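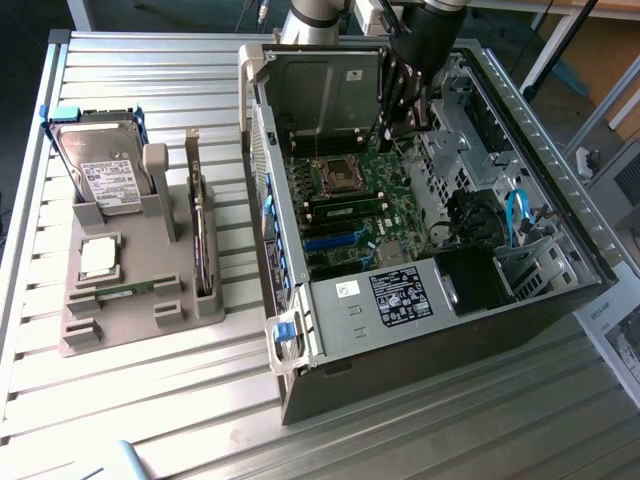 4 装配单元的布置、示教与日常维护

本节写给第一次接手这台单元的人。前三节讲的是安装和通电,多数内容照抄了供应商 Stemier 的原始手册,可以信一半。从这一节开始是我们自己改写的,凡是和原手册冲突的地方,以本节为准;凡是本节没写的,请先停机再问,别去翻原手册里那张“快速入门”折页。那张折页声称单元开箱后一个班次就能投产,我们没有见过哪台做到过。

4.1 布置工作台

台面是铝型材槽板,左侧放零件托盘,右侧放侧躺打开的机箱。机械臂从机箱上方下探,夹爪手指要伸进机箱里面,在 CPU 插座附近作业。布置的先后次序影响后面的标定,请按下面的步骤来。

第1步 清理台面槽缝。螺丝、扎带头和碎塑料都会垫高托盘的一角。用手摸一遍,不要只用眼睛看。

第2步 放置托盘。托盘是灰色 3D 打印件,底面未必平。放上去以后按四个角,有任何一个角会翘就换一只,或者把底面磨平。不要垫纸片。垫纸片的做法在 Brundton 现场流行过一阵,纸片受压变薄,零点跟着跑,查了很久才查出来。

第3步 用槽板螺母把托盘锁住,先手拧,再对角拧紧。打印件不吃力,拧到不动就停。孔边发白说明已经过头,这只托盘最好报废。

第4步 放置机箱。机箱侧躺,敞开的一面朝上,铰接侧板掀到竖立位置,并确认它自己站得住。侧板如果会慢慢往回倒,不要开机。

第5步 检查侧板与机械臂之间的余量。在手动低速模式下让手臂走一遍全部示教点,人站在急停按钮够得着的位置。原手册说仿真里检查过就够了,但仿真模型里的侧板是关着的,这一条请自己走一遍。

第6步 整理机箱内的线缆。SATA 线容易拱起来,挂到夹爪或者腕部。能压下去的压下去,压不下去的暂时拔掉,并在交接单上写明拔了哪一根。

注意:台面上不要留说明书、打印的图纸和水杯。打印纸靠在台面边缘看似无害,被风扇或者袖子带进工作区以后,视觉系统会把它当成新的背景,识别结果随之变差,而软件不会报警。要参照图纸,请夹在台面以外。

4.2 往托盘里放零件

托盘上每个位置对应一种零件,位置和程序里的编号一一绑定,换位置等于改程序。

第1步 硬盘连同蓝色塑料托架一起放入左上角,锁扣的一端朝外。不带托架的裸盘尺寸不同,夹爪会夹空或者夹斜。

第2步 竖直夹座用来放立着的板卡。插进去以后轻轻左右晃,晃动量肉眼可见就不合格。夹座用久了会变松,供应商的说法是“自适应夹持”,我们的说法是磨损。

第3步 内存条平放在下方的长槽里。缺口方向以槽旁的刻痕为准,新打印的托盘如果没有刻痕,请自己刻上再用。

第4步 CPU 放入左下部的方形座,金属顶盖朝上。只捏边缘,不碰触点。放反方向时它照样能落进方形座,外观上几乎看不出来,所以请对照三角标记再看一眼。

第5步 戴好防静电腕带。腕带夹在接地端子上,夹在台面型材上不算,型材表面有氧化层,导通不可靠。

警告:机械臂上电时,手不得伸入托盘与机箱之间。“协作模式”标牌不改变这一条。协作模式限制的是接触力,夹爪手指很细,同样的力落在指甲缝里是另一回事。

4.3 标定托盘零点

标定在每次搬动托盘或更换夹爪手指后做一次。控制软件 Rocha 里有“自动标定”按钮,它能把粗偏差找回来,细偏差仍要手动修。请不要因为屏幕上出现绿色对勾就跳过第4步以后的内容。

第1步 清空托盘,移走机箱,或者至少确认机箱内没有装好的 CPU。

第2步 在夹爪上装标定针。针尖磨圆的就别用了。

第3步 运行自动标定,等待手臂回到待机位。

第4步 切换到手动低速,依次把针尖移到 4 个基准点上方,用塞尺量间隙,逐点记录。

第5步 4 个点的读数相差较大时,先怀疑托盘没放平,回到 4.1 的第2步。直接在软件里填补偿值当然也能让数字好看,代价是托盘中间的零件抓不准,而这部分偏差软件并不显示。

第6步 保存参数,文件名写清日期与托盘编号。不要覆盖上一份。软件只保留最近 2 份自动备份,手动保存的不受此限。

第7步 拆下标定针,装回手指,空跑一遍抓取轨迹。

注:有人问能不能把标定针换成激光测头。Stemier 卖这个选件,我们借来试过,在银色金属表面上读数乱跳,托盘的灰色表面倒还稳定。如果只测托盘,可以用;要测机箱里的插座,我们不推荐。

4.4 示教 CPU 插座上方的接近点

这是整个单元里最容易出事故的一段。插座里的针脚很细,碰弯一根,主板基本就要换。示教期间请用报废主板,确认无误后再换正式的。

第1步 打开插座的金属固定框,确认插座是空的。

第2步 夹爪空载,手指闭合到抓取宽度,从机箱正上方垂直下探。不要斜着进,电源和风扇罩离得不远,斜向路径的余量小。

第3步 在插座上方停住,建立接近点。接近点宁可高一些。循环时间会因此变长,销售演示时从来不这么设,但演示用的主板不由我们赔。

第4步 从接近点往下,每次只点动一小步,同时从侧面看手指与固定框的间隙。摄像头画面可以作参考,不能代替侧面观察,俯视角度看不出高度。

第5步 到位后建立放置点,抬起手臂,再回来一次,检查重复位置。重复时手指擦到固定框,说明零点还有问题,回到 4.3。

第6步 夹一颗报废 CPU 走全程。放下后松开手指,先竖直抬起,再做横向移动。

第7步 检查 CPU 是否平落。四边高度一致才算合格。不平就取下重来,绝不能靠压下固定框把它“压正”。

警告:力控阈值不要设成默认值。默认值是给插内存条用的,用在 CPU 上过大。修改以后请让另一个人复核,两人都在记录上签字。

4.5 夹爪手指的检查与更换

夹爪手指是易损件。原手册给出的寿命是按抓取次数算的,但没有说抓的是什么。抓塑料托架和抓电路板边缘,磨损完全不同。我们改成看状态更换,出现下列任何一种情形就换:

指尖出现亮面或台阶;
两指闭合后透光不均匀;
抓取硬盘时有可听见的滑动声;
指根螺丝反复松动。

更换步骤如下。

第1步 手臂移到维护位,按下急停,断开夹爪供电。只按急停不断电,夹爪内部仍可能保持压力或通电。

第2步 松开指根螺丝,左右两指同时换下。只换一侧会让夹持中心偏移,省下的那根手指不值得。

第3步 清洁安装面,用无尘布和异丙醇,等挥发干净再装。

第4步 装上新手指,拧紧后画防松线。

第5步 恢复供电,执行开合测试 32 次,看防松线有没有错位。

第6步 按 4.3 重新标定。

市面上有 Murketier 的兼容手指,价格低不少。我们用过一批,长度公差比原装的大,同一包里的两根都配不成对。如果一定要用,请先量长度再配对,并在记录上注明。至于原装手指贵在哪里,我们拆开看过,也没看出来。

4.6 常见故障

现象:夹爪抓不起硬盘。
先看托架是否推到底,再看锁扣有没有翘起,最后才查夹爪。多数情况停在前两项。

现象:板卡放入时顶住插槽,手臂报力超限。
不要直接点“重试”。重试按钮会以同样的路径再顶一次。手动抬起,检查插槽卡扣是否打开,检查板卡在竖直夹座里是否歪斜。夹座松了就换托盘。

现象:识别软件找不到 CPU。
银色顶盖反光。先调整灯的角度,再考虑调曝光。供应商的远程支持会建议重新训练模型,这件事费时间,而且我们做过以后,问题在换了灯位之后才消失。

现象:手臂在机箱上方无故停下。
查看日志代码。代码 76 表示腕部受到外力,通常是线缆挂住。手册把这个代码解释为“通信延迟”,按通信去查会白忙。

现象:早班第一次运行位置偏,之后恢复正常。
先空跑热机,再抓零件。软件有热补偿选项,打开以后偏差没有消失,只是换了方向,目前我们把它关着。

现象:自动标定通过,实际抓取仍然偏。
见 4.3 第5步。

4.7 例行检查

每班开始:检查台面槽缝、托盘锁紧、侧板站立状态、急停功能。急停要真的按下去,看手臂确实断使能,不能只看指示灯。

每周:检查夹爪手指和防松线,检查手臂底座螺栓,用吸尘器清理台面。不要用压缩空气,碎屑会被吹进机箱和插座。

每月:重新标定一次,不论有没有搬动过托盘。导出日志并存档。核对控制器时间,时间不准的话,日志和交接单对不上。

软件升级:默认不升。二月份的那次升级把夹爪的默认速度改了,说明文件里没有提到。需要升级时,先备份全部参数,升级后逐项比对,再用报废主板走完 4.4 的全部步骤,通过之后才能恢复生产。

本节修订于6月2日。下一次修订前,4.3 和 4.4 中的手写更正请写在打印件的页边,交接时一并移交。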